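**Driletti 2 is out, and it's a lovely free update**

July 2026

If you've been hanging on to Driletti for your delays and echoes (and judging by our inbox, plenty of you have), you'll be happy to hear that Kinetti has finally put out version 2, and that it costs existing owners nothing at all. The plugin runs as a VST3, AU and AAX on Mac and Windows, same as before, and your old sessions should open with every setting where you left it.

The big addition is a second delay line, which can feed back into the first one or run happily on its own, with times from a single tick up to 1000 ms. There are also 40 new presets by Nadhirah Siregar, and I've already lost most of an evening to the slow, wobbly ones she made for electric piano!
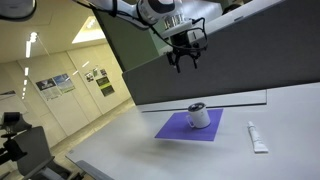
Developer Rok Softić tells us the tape mode was rewritten from scratch after long talks with users on the Kinetti forum, and that it's now a good deal easier on older computers. He's also hoping to have a Linux build ready in October, though he asked us very nicely not to call that a promise.

Owners can grab the installer from their Kinetti account page. New users can try it free with 300 minutes of playing time before it asks for a license.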